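Erari Hosiery Care: Frequently Asked Questions

What water temperature should I use?
Wash everyday knit socks cold, inside out, on a gentle cycle. Wool blends go in a net bag with a wool detergent.

Can I use fabric softener?
No. Softener coats the fibers and reduces absorbency. It also weakens elastic over repeated washes.

How should socks be dried?
Flat, away from direct heat. Reshape the leg by hand before drying.
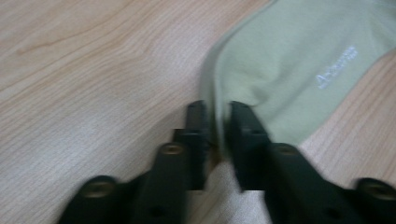 Issue 17, p. 29

Do printed socks need different care?
Wash them inside out and do not iron over the print. Do not bleach. Dry cleaning solvents may lift the lettering.

What does the needle count mean?
It is the number of needles in the knitting cylinder. The Sondow dress line is knit on 200 needles, which gives a finer gauge than the sport line.

Why has the cuff gone slack?
Tumble drying on high is the usual cause. Slack elastic cannot be restored.

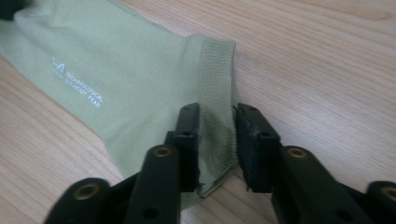

Geetha Kurian writes that two months of line drying left her Sondow pairs stiff at the heel, and asks whether a short tumble is safe. Five minutes on the no-heat setting is acceptable for cotton blends. It is not advised for wool.

How do I report a fault?
Send the lot number from the band to the Ponotby office, quoting form 1424.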